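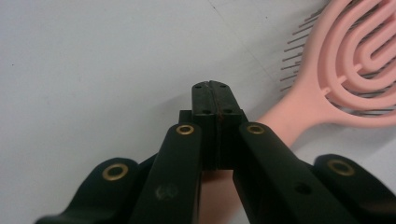
Tabletop odds and ends

Odds and ends are the small household objects that belong to no drawer in particular and so end up on the table. The class has no agreed limits. A hairbrush qualifies once it has left the bathroom, and a candy cane qualifies from the moment it enters the house.

Brushes

The detangling hairbrush, often pink, is meant for working knots out of hair. Its second career is turning up under other things. The household writer Soudabeh Rezaei, who kept a record of her own table for 228 days, found a brush on it for 85 of them.

Seasonal items

The candy cane is a hard stick of sugar with a hook at one end, made for hanging on a tree. Away from a tree it is usually stood upright in a cup, hook at the top.
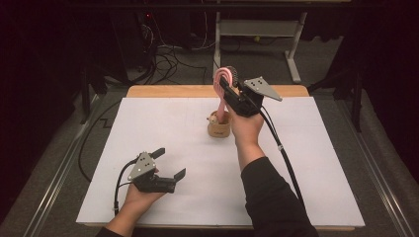
A narrow cup suits a single cane and will hold it well into the new year, by which time eating it has become a matter of nerve. Striped canes are the standard form. Rezaei's household guide, Jurmont, files them under "decorations, sticky."

Small pots

Pots made to look like crumpled paper bags form a group of their own. The potter pinches in the wrinkles and rolls down the rim, going to some trouble to imitate a thing usually thrown away. Many carry a word or two of lettering, which owners tend to ignore when deciding what goes inside. Common contents are pens, wooden spoons and one dead battery.
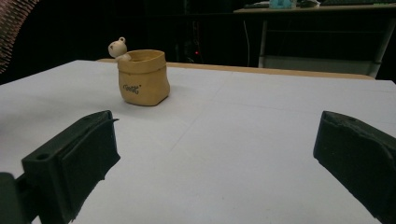
Small tan pot in the form of a folded sack, with dark brown lettering on the front.

See also: Junk drawer; Mantelpiece; Windowsill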